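Wiring shop starts recording its own examples for robot arm

A wiring harness maker in Vamunley has begun collecting its own examples to teach a robot arm how to pick up, hold and sort small cable parts, a job the company says has been done by hand since it opened.

Nerka, which makes short leads and looms for pumps, gate motors and farm equipment, set up the recording station in January at the back of its main assembly room. Staff guide the arm through a task by hand controls while cameras and joint sensors record each attempt. The recordings are then used to train a program that is meant to repeat the task without a person steering.

The company had 623 usable recordings at the end of the first stage. Its target is 2,000 before any training run is treated as a proper trial.

Polyxeni Tzavaras, who runs the project, said the shop had looked at buying a finished system and decided against it.

"The ones we were shown were very good with boxes and bottles," she said. "Our parts bend. You pick up a lead and the other end goes somewhere you didn't expect, or it drags another one with it. We couldn't find anybody who had recorded much of that."

Each recording lasts under a minute. The operator starts with the arm in a rest position above a shallow tray, brings it down to a part, closes the gripper and lifts or moves the part depending on the task card for that session. A green button on the bench marks the start and a second press marks the end. Attempts that go wrong are kept, but they are labelled and stored in a separate folder.

There are 3 task cards at present. The first asks for a single lead to be picked from a tray and held upright. The second asks for leads to be moved from one tray to another. The third, which staff have only just started on, asks for a connector to be turned so that its open face points toward the operator.

Most of the colour in the job comes from the leads themselves. Nerka uses whatever offcuts and rejected pieces come off the assembly benches, so the contents of the trays vary from one session to the next. Tzavaras said that was deliberate, and that an early batch recorded with identical new leads had been set aside.

"It learned those leads beautifully," she said. "Then we put a different one in the tray and it went for the shadow."

Four assemblers have been trained as operators. They work at the station in half-hour turns, usually before the mid-morning break, and go back to their own benches afterwards. The company said the time is paid at the normal rate and nobody is required to take part.

Charalambos Deligiannis, an assembler who has recorded more sessions than anyone else on the floor, said the controls took him most of a week to get comfortable with.

"You want to do it the way your hands would do it, and the gripper's only got the two fingers," he said. "So you have to slow down and come straight in over the part. If you come in at an angle you push everything up against the side of the tray and then you're chasing it."

He said twisted wires were the hardest, particularly where the ends had been left to spread. His habit is to grip at the sleeve, where there is one, and leave the loose strands alone.
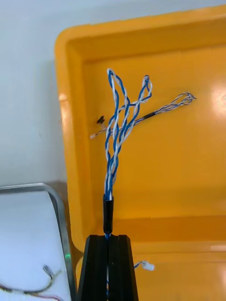 Gripping at the sleeve has since been written into the operator notes for the first task card. The notes also ask operators to leave other pieces in the tray where they lie between attempts, and to stop the recording if a lead catches on the rim.

Lighting has been a smaller headache. The trays are glossy and throw back glare from the overhead lamps, and in some of the early sessions the bright patch covered the part being picked up. The shop has moved one lamp and left the others as they were. Tzavaras said the finished arm would have to work under ordinary shop lights anyway, so there was a limit to how tidy she wanted the recordings to be.

Checking the recordings is done by a second firm, Stergiou, which has a small office in the same industrial park. Its reviewers watch every attempt, confirm that the label matches what happened and note the moment when the gripper closes on the part. Of the recordings made so far, 478 have been through that check and the rest are in the queue.

The training program, known in the shop as Isia, runs overnight on a single computer in the front office. An early version has been tried on the first task card, with an operator standing by at the stop button. Nerka would not give a success rate and said the trial was too short for a figure to mean much.

Tzavaras said the arm tended to reach the right area of the tray and then hesitate above it. She expects more examples from the second card to help, as those include a wider range of starting positions.

The company has told staff it does not plan to cut assembly positions as a result of the work. If the arm becomes reliable, its first regular job would be sorting returned and rejected leads, which now sit in bins until somebody has a free hour to go through them. Deligiannis said he would be glad to see that job go.

"I've done the bins," he said. "They can have the bins."

Crimping and final testing will stay with people, Tzavaras said, and there are no plans to record either of them. She has been asked by two other shops in the park whether the recordings could be shared. Nerka has not decided, and wants the checking finished before it has that conversation.

The second stage of recording is under way now and is expected to run through the winter. A second station is on order so that operators can work side by side, with one arm on the picking tasks and the other on connectors. Space for it has been cleared next to the parts shelves – the old label printer has gone to the front office – and the company is looking for two more assemblers to learn the controls.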